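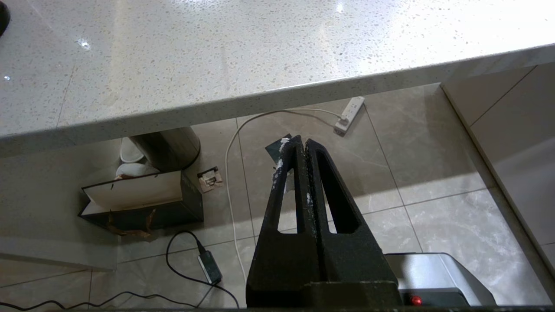
Print this page | E-mail to a friend

Breakfast on a Tray, Start to Finish

I love a tray breakfast! Wipe the counter, then set the tray down before any food comes out. Plate in the middle, small bowl behind it, mug in a corner.

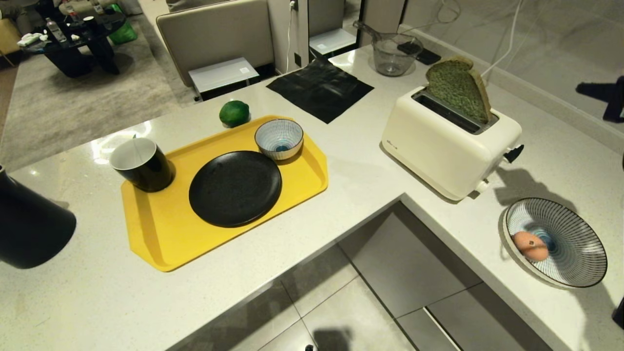 Toast goes in next. Green bread browns faster than you'd think, so start low and peek (you can always push the lever again). Keep a lime close by and cut it at the last minute. 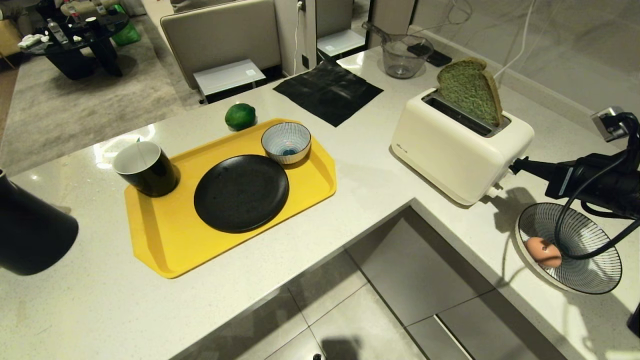

Eggs get their own bowl, a wide one, so they can sit by the stove until the water boils. Lower yours in with a spoon and give it seven minutes for a soft yolk, then a quick dunk in cold water. 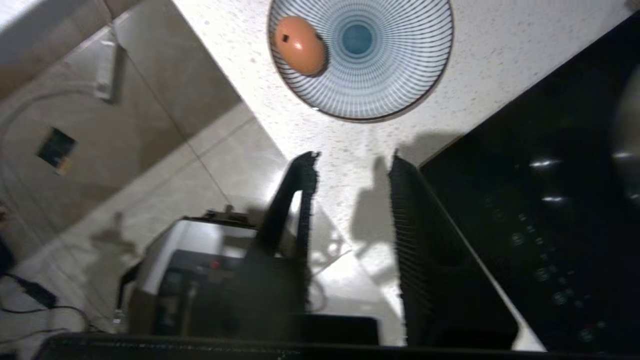

Suryani Oei: I do six and a half minutes and skip the dunk, and the yolk stays lovely and runny. Trying the lime on Wednesday!

Related
Pandan Toast Two Ways
Soft Eggs for a Crowd
Magdy Kabbaj's Mint Tea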